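4.2 Self-reported cooking time

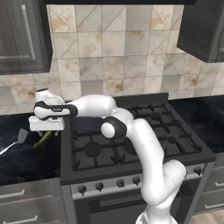
Estimates of time spent at the stove deserve less trust than they usually get. Jõgi and Petrauskas asked 18 households in Uvberg to keep a diary for four weeks, then asked the same people to recall it in July. The two sets of answers barely agree, and we doubt the diaries were much better - several look filled in at one sitting.

Figure 2. A range set into a kitchen counter, computer rendering.

The authors blame memory. We suspect the question itself: does "cooking" include waiting for water to boil? The Kavico survey never says, yet its averages are still quoted to the minute.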